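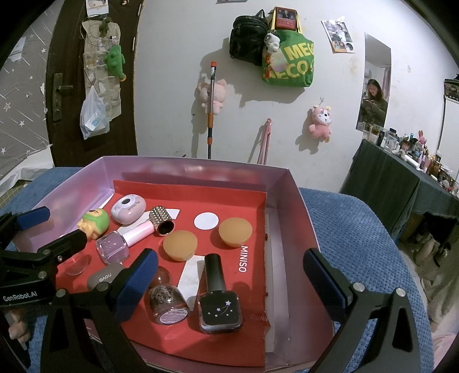

Packaging rules for small retail goods will change in Armont from January, the city's trade office said. Boxes sold with a separate card insert will have to carry a sorting mark on both parts, and the insert must come out by hand without tools.

The rule covers gift boxes, toy boxes and cosmetics cartons. Shipping cartons are exempt. The office tested 774 boxes bought in local stores and found that 103 had inserts glued to the base, which slows sorting at the Trornico paper mill.

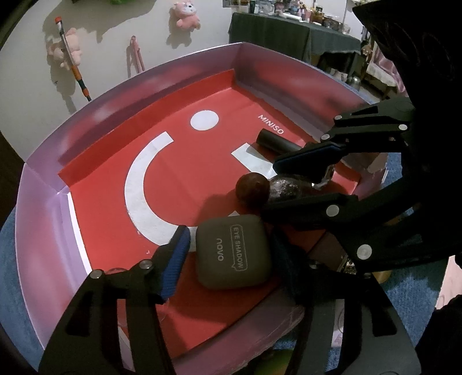

An open cardboard box with a red lining.

"Coated board and plain board go to different lines," said Lutfa Majumder, who runs the testing program. "If they arrive stuck together, the whole piece is rejected."

Stores with stock bought before the change may sell it until it runs out, but must file a list with the office. Sellers that move fewer than 1,000 boxes a year do not have to file. The fine for a missing mark is set at $690 per product line - a second breach doubles it.

Preben Skov of the packaging supplier Hakudora said new cutting dies were already on order. Comments on the draft marking guide are open until noon on the last working day of the month.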